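Ticket 841 — Audio drifts out of sync on restored feature, reels 3 to 5
Queue: Post and Delivery Support
Product: Leltix Conform, server edition
Opened by: Negin Ghaffari, Fekico
Assigned to: Esmaeil Kordestani
Priority: High
Status: Resolved
Opened: 26 August 2024

Summary

Dialogue on the Hassanpour restoration falls behind picture starting in reel 3. Reels 1 and 2 play in sync. The error grows through reel 3, holds through reel 4, and grows again in reel 5. It is present in the exported screening package and in the timeline on the workstation, so the packaging step is not the cause.

Negin Ghaffari, opening report

We are finishing a restoration of a studio horror picture for a repertory run. Five reels, 24 frames per second, scanned from the interpositive. The track was transferred separately from the magnetic master by Fumum and delivered as one mono file per reel.

Steps to reproduce:
1. Open the project in Leltix Conform.
2. Load the full assembly.
3. Go to the start of reel 3 and play from the lobby argument.
4. Watch lips. Sync is fine for the first scene, then starts to slip.

By the end of reel 3 the sound is late by 8 frames. It stays at 8 frames for all of reel 4. By the end of reel 5 it is later again. I have not measured reel 5 past the first scene because the second half is mostly music and screaming, and I could not find a clean hit.

Tried so far: restarted the workstation, cleared the render cache, relinked the audio, re-exported the package. No change after any of these.

The screening package is due to the theater chain this week. We can slip the date once.

Esmaeil Kordestani, reply 1

Assigned to me. Please send:

— the project file, without media
— the assembly log from the last full conform
— sample rate and bit depth of each of the five audio files, read from the file headers and not from the delivery sheet
— the project setting for "Interpret rate on import"

Do not relink again until I have the log. A relink overwrites the import record and I need the original.

Negin Ghaffari, reply

Project file and log are on the transfer server. The import record may already be gone for reels 1 and 2, which I relinked first.

Headers: all five files report 48 kHz, 24 bit. The delivery sheet says the same. "Interpret rate on import" is set to Automatic.

Esmaeil Kordestani, reply 2

Log received. First findings.

The headers match, so this is not a plain rate mismatch between files. Pull-down is also unlikely. A 0.1 percent pull-down error would show from the first frame of reel 1 and grow at an even pace. Yours starts partway into reel 3, stops for the whole of reel 4, and resumes. That pattern points at edits or missing picture.

Please check whether the picture scan of reel 3 has the same frame count as the continuity sheet. If the scan is short, the picture will run ahead of the track and the track will look late.

Negin Ghaffari, reply

Checked reel 3. The scan is short against the continuity by 8 frames. The match is exact, so I think you have it. Reel 4 matches its sheet. I am asking the scanning side to look at reel 5.

Adding Nanna Bisgaard, who supervised the scan.

Nanna Bisgaard, comment

Reel 3 has two splices in the interpositive that are not in the continuity. Both are old cement splices, and both lost frames before the element ever came to us. We noted them in the inspection report under "physical condition." They were not entered as frame losses in the scan metadata, because the form has no field for that. I can see why conform did not pick them up.

Reel 5 was inspected on a different shift. I am pulling the report now.

Negin Ghaffari, reply

I did not get the inspection report with the scans. Please attach it here so it stays with the ticket.

Attachment added by Nanna Bisgaard 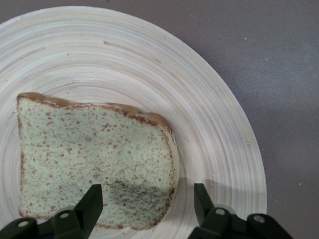
Attachment 1: round wooden plate, grooved face and raised rim.

Nanna Bisgaard, comment

Reports for reels 3 and 5 are in the project folder on the transfer server, under Inspection. Use those copies.

Reel 5, from the report: one splice inside the greenhouse sequence, one tear repaired with tape near the end. The tear did not lose frames. The splice did.

Esmaeil Kordestani, reply 3

Reports read, thank you.

Cause confirmed for reel 3 and very likely for reel 5. The magnetic master is complete. The interpositive is not. Conform laid the complete track against a short picture and had no reason to flag it, as it compares timecode at the head of each reel only.

One item still does not fit. If each reel is checked at its own head, reel 4 should start in sync again. You report that it carries the full offset from reel 3. Please confirm whether the five audio files are placed as separate clips, or whether they were joined before import.

Negin Ghaffari, reply

They were joined. Our assistant made a single continuous track so the mixer could run the whole picture without stopping at reel changes. The joined file was then imported in place of the five originals. I should have put that in the opening report.

Esmaeil Kordestani, reply 4

That accounts for reel 4. With a joined file there is one head, and every loss carries forward to the end of the picture.

There are two ways to fix it.

Option A. Insert black or a repeated frame in the picture at each splice, to restore the original length. The sound stays complete. The viewer may notice a short freeze or flash at each point.

Option B. Trim the track at each splice to match the short picture. No visual change. You lose a small amount of sound at each point, and any music under the cut will need a crossfade.

Support does not choose between these. It is an editorial decision and belongs to whoever signs off on the restoration. In either case, go back to the five original files first and discard the joined one.

Negin Ghaffari, reply

Forwarding to Golnar Mousavi, who has the sign-off.

Golnar Mousavi, comment

Reel 3, first splice: falls on a cut between two shots. Use Option B. There is only room tone under it.

Reel 3, second splice: falls in the middle of a line. I do not want the line trimmed. Is there a second picture source for those frames?

Reel 5, greenhouse splice: the score runs straight through. I would rather have the picture restored than touch the music. Same question about a second source.

No freeze frames in either place unless there is no other way.

Nanna Bisgaard, comment

There is a release print at the archive, a generation further down and with more contrast. It was inspected in July for a different purpose and both sections are intact. We can scan only the shots needed. The grain will not match exactly but the grade can get it close.

Range requested: 46 frames for reel 3 and 81 frames for reel 5, which includes handles on both sides.

Golnar Mousavi, comment

Approved. Please scan them.

Esmaeil Kordestani, reply 5

While the scan is in progress, prepare the project as follows.

1. Duplicate the project. Work in the duplicate only.
2. Remove the joined track.
3. Set "Interpret rate on import" to Fixed, 48 kHz.
4. Import the five original Fumum files as separate clips.
5. Align each clip to the head sync mark of its own reel.
6. Turn on "Lock clip to reel head."
7. Run Verify, then Length Compare. Expect a warning on reels 3 and 5, and none on 1, 2, and 4.

If reels 1, 2, or 4 give a warning, stop there and post the log.

Negin Ghaffari, reply

Done. Warnings on 3 and 5 only. Reel 4 is back in sync from its first frame to its last with no other change. Played it through to be sure.

One question. Length Compare was not on in our default profile. Should it be?

Esmaeil Kordestani, reply 6

It is off by default because it adds a full read of every reel, and most current productions do not need it. For archive work turn it on and save it to the profile. It compares the last frame as well as the first and would have caught this at import, provided the reels were not joined.

Nanna Bisgaard, comment

Print scans delivered to the transfer server. Ungraded, same resolution as the main scan. Frame numbers for the in and out points are in the text file next to them. The print has a cue mark close to the end of the reel 5 range but outside the part you need.

Negin Ghaffari, reply

Replacement frames cut in and given a first grade. The second splice in reel 3 now plays the full line. The greenhouse sequence plays with the score uncut. At the first splice in reel 3 the track is trimmed as Golnar asked, with a short crossfade in the room tone.

Verify passes on all five reels. Length Compare passes on all five after the continuity sheet for reel 3 was amended for the trimmed section.

Golnar Mousavi, comment

Watched reels 3 and 5 in the small theater. Sync is good. The greenhouse replacement is a little dark in the leaves on the left side. Please lift it slightly and export. I do not need to see it again.

Negin Ghaffari, reply

Lifted and exported. The package passed validation and has gone to the theater chain. The date did not have to move.

Resolution notes, Esmaeil Kordestani

Root cause: frames missing from the picture element at old splices, with a complete audio master laid against them as a single joined file. Not a software fault.

Fix: audio re-imported per reel and locked to reel heads. Missing picture restored from a release print at two points. Track trimmed at one point.

Follow-up:
— Feature request entered for a frame loss field in the scan metadata form. Requested by Nanna Bisgaard.
— Feature request entered for a warning when one audio clip spans more than one reel.
— Archive profile with Length Compare turned on sent to Ornella Bortolotti for the shared profile library.

Ornella Bortolotti, comment

Profile added to the library as "Archive, multi-reel." Existing projects will not pick it up until it is applied by hand.

Status changed to Resolved.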